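4 min read
3 shares · 0 comments

4.3 Setting the pre-grasp pose in Turnlow

Turnlow plans from the wrist camera and believes whatever it sees. Calibrate first (section 4.1), or it will believe something else.

1. Open the Grasp tab and load your hand profile. The profile called "default" suits a hand we stopped using in August.
2. Set Approach Speed to 149. The slider goes to 500. Leave it alone.
3. Press Preview. The planner draws the path and moves nothing.
4. Press Step until the log reads HOLD. Fingers and thumb should be open on either side of the rim you picked. 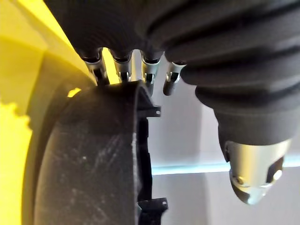
Fig. 3. Wrist view at HOLD: fingertips just over the dark rim, thumb still clear on the right.

5. Check the thumb gap by eye, then press Close.

Note: Error 531 means the planner has lost the edge of the part. Pressing Close harder does not help it look.

CAUTION: Step has no undo. Back moves the hand to its home pose by the shortest route, and it has its own ideas about what is in the way.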